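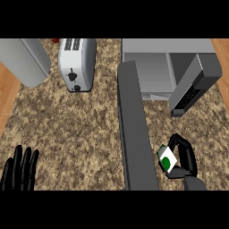 The microwave is a good test of whether a machine can do housework, and a better one than folding shirts. The door swings through a wide arc and has to be left where it won't get in the way. The item then has to clear the rim of the cavity, be set down, and be let go without dragging it back out. After that the hand has to leave, and the door has to close.

Each of these steps is solved, in the sense that published controllers do each of them. Put end to end they are not solved. If a policy completes every one of five steps 90 percent of the time, it completes the whole job 59 percent of the time, assuming the failures are independent. They aren't. A box gripped at a slight tilt is still a good grasp by most scoring rules, and it becomes a problem two steps later at the cavity rim.

Simulation is where most of this gets worked out, and I have no complaint about that. A rendered kitchen with a toaster, a microwave and a speckled counter costs nothing to reset. Dalva Rezende ran 3,000 episodes of a put-away task for the Emetwood project in March, on a simulated two-armed robot with multi-fingered hands, and got 700 failures. Her breakdown is more useful than the total. Of those failures, 400 came after a grasp that had been scored as a success. The hand had the object and the arm could not get it to where it was going, usually for want of room near an appliance door.

I read that as an argument about arms. The trade press writes about fingers, and the Dollus hand gets a great deal of attention for its thumb. Fingers matter for small dials and for bags. For a carton on a kitchen counter, a parallel jaw would often do. The forearm is the part that blocks the overhead camera and sets how close the robot can stand to an open door. A person reaching around a microwave door turns the shoulder and leans, mostly without looking. A fixed-base robot has neither option.

On the shop floor the same problem has been dealt with by moving the furniture. Guimarães, a packaging line I visited for an earlier piece, took the doors off its warming cabinets and put in a chute. Cycle time improved and the robot became very reliable. It is a sensible fix and it does not transfer to a rented apartment.

So can machines do household chores yet? Single steps, yes. Short sequences in a known kitchen, often enough to be interesting. The Surau benchmark asks for an unfamiliar kitchen and no resets, and I would want to see a score there before believing any shipping date. I would also want the time per task printed next to the success rate. A robot that takes six minutes to load a microwave may still be useful to someone who cannot do it at all – that case is real and gets too little attention – but it should be sold to that person, at a price that reflects it.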